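From: Telma Henríquez
To: accessories list
Subject: Re: Cikcombe cruise bags, worth the wait?

Mbali Swanepoel wrote:

> Has everyone seen the Cikcombe cruise show by now? I watched it
> twice. The saddle-stitched bucket bag in oxblood is the best thing
> they have done since the old doctor bag, and I am not ashamed to
> say I put my name down on Sunday night before I had finished my
> tea. The notes say each one takes a single maker 60 hours, all by
> hand, and that the leather comes from one tannery they have used
> from the start. There are also the gloves with the knotted cuff,
> the wide belts, and the flat sandals with the braided strap that
> the models wore with everything.
>
> I know it is a lot of money, but with that kind of work behind it
> I feel it will hold up for years. Ogola has never come close. Does
> anyone here have a reason I shouldn't?
>
> Mbali

Mbali,

You asked for a reason, so I'll give you a few. Take them from somebody who bought the doctor bag and has had the handles redone once already.

Start with the 60 hours. I read the same notes. They say "up to 60 hours of handwork across the design," and that sentence has been written by a person who gets paid by the comma. Across the design could mean drawing it. It could mean the first sample, the one on the runway, which I'm quite willing to believe somebody slaved over. It tells you very little about the one that lands on your doorstep in November. If every bag took one maker 60 hours, they could not fill the stores they have, never mind the ones they say they're opening.

Then the price, 1454 before tax. Last year's bucket, which was the same height and had the same drawstring, was 338 less. What has been added is the visible stitching and a brass foot on each corner. I like the feet. I don't like them that much. And the stitching is the part I'd want to look at in person before paying for it, because saddle stitch done by hand has a slight slant on both sides and machine lockstitch usually doesn't, at least not the same on both. In the close-ups they posted you only ever get the outside. I went looking for one picture of the inside seam and came up with none. A house that is proud of its seams turns the bag inside out for you.

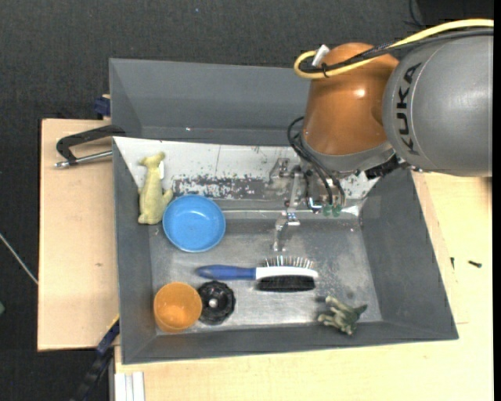
KUKA arm over a gray bin.

On the leather. "One tannery from the start" was also the line with the doctor bag, and when I wrote to ask the name of it I got a very charming reply with no name in it. Maybe there's a good reason. Small tanneries get swamped, and I can see why a brand would want to keep theirs quiet. But then don't make it a selling point. You can't ask me to pay for a thing and also decline to tell me what it is.

I'll say something nice now so that I don't get the usual private mail. The belts were good. The wide one with the plain tongue buckle is the only piece in the show that I could imagine wearing with clothes I own. The gloves photographed beautifully, and I would lose one by the second week. As for the sandals, braided straps stretch. They all do. By the end of one summer you are gripping with your toes, and there's no extra hole to punch because it's a braid. I had a pair from Lellgate that did exactly this and they cost a fraction of what Cikcombe wants.

You say Ogola has never come close. Close to what? The Ogola bucket has a lined pocket that stays up when the bag is full, and a base that doesn't sag when you put a water bottle in. It isn't pretty in the same way, I grant you. The red they use is too orange for me and the hardware looks cheap in bright light. But mine has been rained on and sat on and left on the floor of more cars than I'd like to admit, and the only thing wrong with it is a scratch by the zipper pull. My doctor bag has lived in its dust bag most of its life, and the piping is coming up at both ends.

There is the resale argument too, which somebody will raise if I don't. Yes, the old Cikcombe pieces hold their price. The old ones. I looked at what last year's bucket is going for secondhand and the sellers are asking nearly full price, and the same listings have been sitting there since spring. An asking price is a wish. Until I see them sell I'm not going to count on it, and I don't think you should either.

If you've only put your name down, you haven't paid anything yet, as I understand it. They take the deposit when they confirm the color. So you have time, and I'd use it to do three things. Get to a store and handle last year's one, since the body is the same. Put real weight in it, your own keys and wallet and whatever book you're carrying, and see what the drawstring does to your shoulder. And ask whoever is serving you what a replacement strap costs and how long it takes. When I asked about my handles I was told 8 weeks, and it was a good deal longer. The charge was enough that I considered just carrying it by the body like a loaf of bread.

If after all that you still want the oxblood, buy it and don't let me spoil it. It is a lovely color, and you wear that color well. But buy it for the color. I wouldn't pay for the hours until somebody shows me the inside of the bag.

Does anyone on the list have last year's in hand? I'd be glad of a photo of the seam under the drawstring channel, and of the base after some real use. Not the day it came out of the box, please.

Telma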